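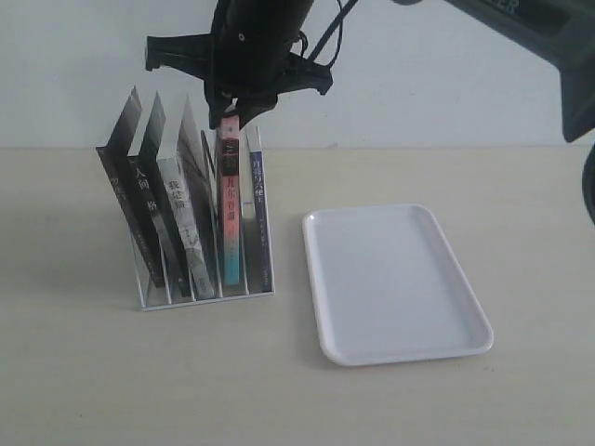
A slim book with a pink and light-blue spine, at the rack.

Filed under: Short Fiction / Travel

The ferry to Pliltden ran 51 minutes. Kurniawati Pattinasarany logged the departure, then the swell — moderate, from the west. Her ticket covered Demell as well, but the Demell pier had closed in November.

"Two nights, then?" asked Valentyna Symonenko at the guesthouse desk.

"One. I came to see the lighthouse."

"It has 258 steps. The lamp is out."

She paid for two.

2 comments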